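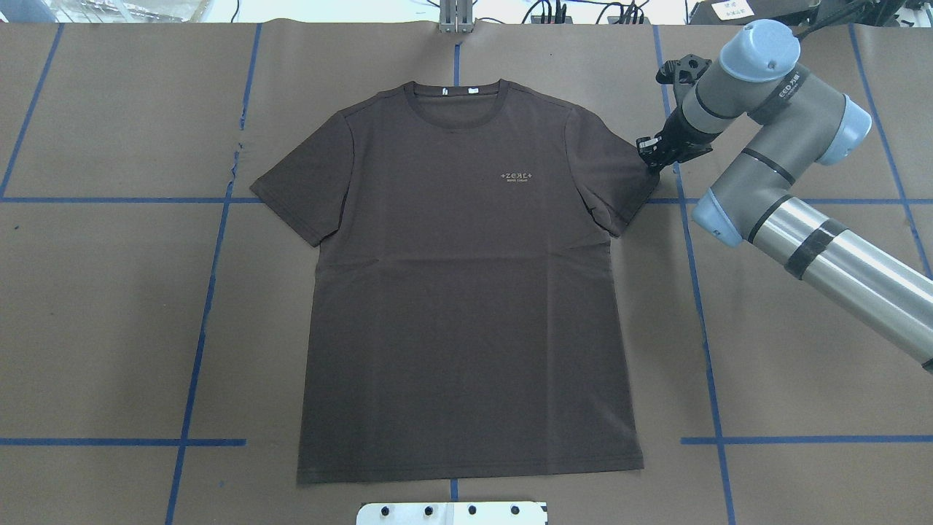

Opinion > Household > Laundry

3 min read

Print | E-mail

I have folded T-shirts for most of my adult life, and I would like some of that time back.

The case for folding rests on wrinkles. Fine. But lay a shirt out flat, smooth it with both hands like a bank teller with a damp twenty, and look at the chest. The creases are still there. All you've done is introduce yourself to them. Then you fold it, which adds four more, and put it under eleven other shirts, which presses them in.

Last March I bought a folding board from Drolum, a hinged plastic thing that promised a shirt in three flips. It delivered. It also takes up more closet space than the shirts did, and it can't do anything about sleeves, which stick out at whatever angle they like and have to be talked down one at a time.

My household owns about 30 T-shirts. Most came free with something, and the logos are for companies I couldn't describe to you at gunpoint. I wear six of them. The rest I wash when they get dusty, fold into respectable rectangles, and return to the drawer to wait for me to paint a room.

So I've switched to hangers for the six and a bin for the others. The bin is a mess. I reach in, pull out something brown, and put it on, and by lunch it looks the way every T-shirt looks by lunch. My sister-in-law still files hers upright by color. She is wearing wrinkles too.

Print | E-mail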